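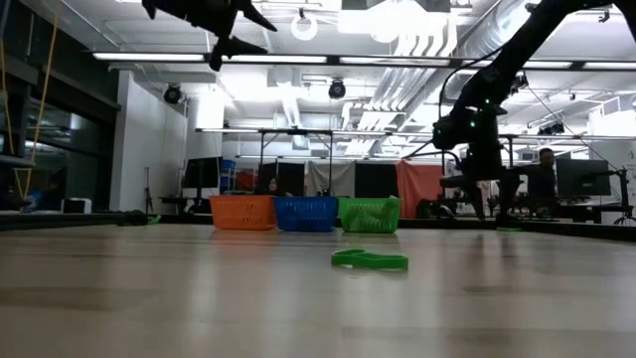
Sorting table at Lenik, orange, blue and green baskets.

SORTERS WANTED - color sorting, Holmont site
Posted April 3, 2021

Lenik is looking for people to sort small goods by color into baskets. Table work, indoors. No experience needed, we show you everything on the first morning.

What you'd be doing
Mixed items come to you in a tub. Green goes in green, blue in blue, orange in orange. Anything that doesn't match gets set to one side for the lead to look at. Full baskets go to the packing bench, empties come back to the table. Repeat. Some days it's bagging and labelling for the Kostach orders instead, same pay.

Shifts
Mornings or afternoons, 5 hours each. Pick one and stick with it please, swapping makes a mess of the rota. Long break in the middle, kitchen down the hall, coffee is free, the milk is not always there. We have 33 places to fill between now and August. Current order is 4,000 pieces and the next one is 2,000, so there is work.

You need
- to tell colors apart reliably (short check before you start, takes a couple minutes)
- ok with standing or sitting at a table for a whole shift, stools available
- be on time
- closed shoes
- 18 or over

Nice to have: have done picking or packing somewhere before. Not required.

Pay
Hourly, paid every two weeks. Rate depends on shift, ask when you call. Bus fare refunded if you keep the tickets.

How to apply
Stop by the front desk at the Cattaneo building, side entrance, and fill out the form. Bring ID. Or leave your name, phone number and which shift you want in the box by the door, we empty it every evening. Please dont send long resumes, half a page is plenty.

If you sorted for us last year you can skip the form, just tell the desk wich shift.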